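Gorkeo Publishes Results of Its Gripper Comparison and Opens the Test Bench to Outside Users

ANDTHORPE – Gorkeo, a maker of control software for small robot arms, announces today the results of a comparison between two types of two-finger gripper. The work was carried out in the company's workshop in Andthorpe and finished in December. The complete results can be requested free of charge.

The comparison was started after many questions from customers. Schools, small laboratories and repair shops often buy one arm and then must decide which fingers to put on it. The data sheets give the opening width and the closing force, but they say very little about how the fingers behave with a round object, a soft object or an object that stands close to a wall. Gorkeo wanted to give these customers numbers which they can compare directly.

Two grippers were tested. The first one, called Wogan, has flat finger pads. The second one, called Tundau, has curved pads with a soft cover. Both were mounted on the same model of arm and were driven by the same controller, with the same speed limits. A small camera at the wrist recorded all attempts from the same position.

In total, 1,000 pick attempts were made with each gripper. The set of objects has 16 items, all of them easy to buy in normal shops, so that other groups can repeat the work at low cost. In each attempt the arm must take the object from the table and place it in the bin that the operator has selected before the start. An attempt is counted as failed if the object falls, if it touches the wrong bin, or if the arm needs more than 30 seconds.

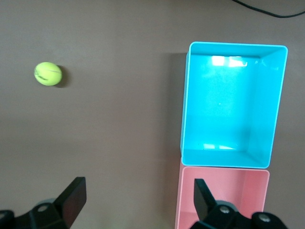
Tennis ball and sorting bins on the test table, seen from the wrist camera.

The results do not show one winner for all tasks. Wogan was better with boxes, books and other objects with parallel sides, and it was also faster in most of these attempts. Tundau was better with balls and with fruit. With the flat pads, a ball is held only on a small area, and a small error in the height of the arm can be enough to lose it. When this height error was corrected in the controller, the difference between the two grippers became much smaller. For Gorkeo this is the most useful result of the work, and the correction will be part of the next version of its software.

Thin objects remained difficult for both grippers. Of all failed attempts, 210 were with the plastic ruler or the playing card, which are the two thinnest items in the set. Gorkeo did not try to hide these cases, and the recordings of them are included in the results.

The cameras were also compared, but in a smaller test. A wrist camera with a wide lens made it easier to keep both finger pads and the target in view during the approach. A camera with a narrow lens gave more detail of the object, but it often lost the bins. The company recommends the wide lens for sorting work.

From next month, outside users can book the test bench in Andthorpe and bring their own grippers. The bench is available on Tuesday from nine in the morning, and one booking is for a half day. A Gorkeo technician will be present to help with the mounting and the cables. Users keep their own data and are free to decide if they want to publish it.

About Gorkeo
Gorkeo develops control software and test methods for small robot arms used in education, research and light workshop tasks. The company is based in Andthorpe.

Press contact
Gorkeo Press Office, Andthorpe
Recordings and result tables are available on request.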